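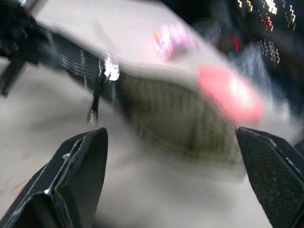

The sorting table, Stockdale room

Plorum Reuse Project
Progress report to the Tornora Fund
Prepared by Bimla Tomar, 18th December

This report covers the second half of the grant period. The first report dealt with finding the room and signing the lease, so I have not repeated that.

The Stockdale room is now in use. The long table went in first and most of the work happens on it. Items come out of their bags there, are looked over, and go to one of three places: the shelves, the mending box or recycling. We had planned to sort on the floor and use the table only for packing, but that was slow and hard on people's backs. Packing has moved to the smaller table by the door.

In November we took in 84 bags, mostly from the two collection points in Limberg. The bags vary a great deal. Some hold one coat. Others are full of small household things that each need a decision, and those take up most of a session. Clothing goes to our partner shop as before and is reported separately by Dinesh Bajpai.

Spending

The equipment part of the grant was £2000. It has gone on shelving, the two tables, lidded boxes and a set of scales. The shelving cost more than the quote because the back wall needed longer brackets. We covered the difference from our own funds and are not asking for it back. Receipts are with Dinesh and can be sent on request.

Of the 40 lidded boxes, 13 have not been used yet. They are set aside for the spring collection.
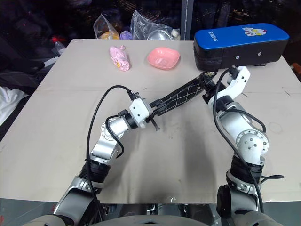
Small goods and accessories

Small goods is the category that has grown most since the last report. It takes in umbrellas, dishes, cases, bags, handles and straps, and anything else that can be carried in one hand and is not clothing. The pink umbrella, the pink square dish and the blue-topped case marked "BOXING" are typical of the mix. The long black handle with the white diamond pattern also comes under this heading.

Umbrellas are opened, checked for bent ribs and folded again before they go on the shelf. Dishes are washed whatever state they arrive in. Cases are opened and emptied, and anything found inside is logged as a separate item. Loose parts are kept for one month in case the rest turns up in a later bag – this does happen, mainly with bags from the same household.

Two matters are still open. Labels do not stick well to padded or fabric surfaces, and we are trying tie-on tags instead. We also have no agreed price for sports items, and Dinesh is asking the partner shop what they would charge.

Next period

We will finish labelling the shelves, settle the price list and add a third collection point in Limberg. The lease on the Stockdale room is paid to the end of the grant. A draft budget for the spring collection will follow with the accounts.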